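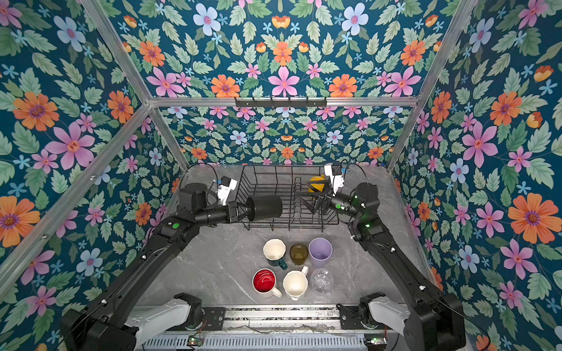

Cups in the dish rack: how I load mine, and other small things about drying

I have lived with a dish rack for most of my adult life, in five different kitchens, and only in the last two I had a dishwasher also. I still use the rack every day. Cups are what gives people the most trouble, because most racks are made with plates in mind. The dividers stand up nicely, a plate slides between two of them and stays. A cup has no such place. It rolls, it leans, it falls on its handle.

These are my notes. Some of them I learned from my mother-in-law, some from readers of this page, and some by breaking things.

Start at one end

When the rack is empty, it is tempting to put the first cup in the middle. Please don't. Put it at one end and work towards the other. In a wire rack with upright dividers, like the black one at the top of this page, I keep cups to one side and plates to the other. The yellow cup has gone in towards the right, and the black one is being laid in on its side above the front wires.

If you have two kinds of cups, put the taller ones at the back. The short ones in front are easy to take out, and you do not knock the tall ones with your sleeve.

Upside down, on the side, or at an angle?

I am asked this more often than anything else. My answer depends on the cup.

Straight cups without a handle can lie on their side between the wires, if the mouth points a little down. A cup lying quite flat keeps a small pool inside, and you find it next morning when you want your coffee. So tip it. One wire higher at the back is usually enough.

Mugs with a handle I put upside down and lean them, so that one part of the rim is lifted. Air must come in from somewhere. A mug standing with its full rim on a flat tray dries very slowly and smells of wet cloth afterwards.

Thin glasses I do not lay on wire at all. I stand them upside down on a folded tea towel next to the rack, and I change the towel when it becomes heavy.

Dark cups show everything. If you have hard water as we do, a black cup will dry with grey dots and rings on it. I wipe these by hand after ten minutes of dripping, inside first, then outside. With pale cups I do not bother.

Cup before plate, or plate before cup?

Fotis Drakos wrote to me in June to say that he puts plates first, always, because they make a wall and the cups can rest against it. I tried it his way for two weeks. It works well when you have four plates or more. With one or two plates they slide apart when the cup pushes them, and then everything leans. For a small wash I have gone back to cups first.

He is right about one thing, which I had never considered: leave one free slot between the last plate and the first cup. When you lift the plate out, it does not scrape the cup.

Where the rack stands

Most people put it right beside the sink and never move it again. If you have the space, try it further back on the worktop, close to the wall, with the front part of the surface left for work. I gained enough room for a chopping board like this. Leave two fingers of distance between the rack and the wall, though. Without this gap the wall stays damp behind it, and painted walls will show it after one winter.

If you have wallpaper there, be stricter. I am very fond of flowered wallpaper in a kitchen, and a dark teal ground with big orange and pink flowers is the kind of thing I would choose myself. But ordinary paper does not like splashes. Choose a washable one if you can, wipe drops the same evening, and use a cloth that is only a little wet. Never rub over a join. Dab it.

Marble is another matter. Grey marble with white veins is beautiful under a black rack, and it forgives water. It does not forgive lemon, vinegar or tomato. So the descaler which you use for the rack must never be used while the rack is standing on the stone. Carry it to the sink first. I put a thin mat under the feet of my rack too, as the feet can leave marks when the coating is worn.

Hooks above the rack

A short rail with small hooks, fixed on the wall over the rack, is very useful. Mine came from Pekby, it was not expensive, and it holds the brush, the bottle cleaner and two cloths. Ye-rin Yang hangs her mugs on hers, by the handles, directly over the rack so that they drip into it. It looks charming. I would do it only if the rail is screwed in properly, and not with the sticky pads. Four wet mugs are heavier than you think – mine weigh 400 grams each.

Some advice if you want to put one up:

Hang it high enough that your tallest plate can be lifted out without touching the hooks. Hold the plate there with one hand and mark the wall with the other.

Keep some hooks free. A rail with something on every hook becomes like a curtain, and the dishes under it dry more slowly.

Black rails collect white dust from the water. Wipe them when you wipe the rack.

Cleaning the wire

Once a week (for me it is Thursday, when the recycling goes out) I take everything out and wash the rack itself. The dirty place is always the same: the bottom of the dividers, where they meet the base wires. An old toothbrush goes in there well. For a coated rack, use washing-up liquid and warm water, nothing rough. If the coating is scratched, rust will begin, and after that it marks your white cups with small brown lines.

When I see lime on the wires I mix one part of white vinegar with two parts of water, lay the rack in the sink and pour it over. I wait 20 minutes, brush, rinse well and dry with a towel. My old rack from Binwood was treated like this for nine years and only the feet had to be replaced.

The drip tray, if yours has one, should be emptied daily. I know that we all forget. If it has become slimy, hot water and a spoon of bicarbonate will help.

Taking the cups out

Dry your hands before you begin. Lift a cup straight up until it is free of the wires, and only then turn it over. Most of the small chips on my rims came from turning it too early, when the edge was still between two dividers.

Take out from the front to the back. If you pull a cup from behind, the front ones tip over, and a cup that falls inside a wire rack makes a terrible noise even if it does not break.

And look inside each one before it goes in the cupboard. If there is a drop at the bottom, give it one turn with a dry cloth. Cups which are put away wet and upside down on a shelf paper will leave a ring on the paper, and the paper then sticks to the cup – I had to throw away a whole roll of it last spring.

Next time I will write about lids, which I have been promising for a long time. If you have a good way of drying the ones with a rubber seal, please send it to me, as my own way is slow and takes up half of the windowsill.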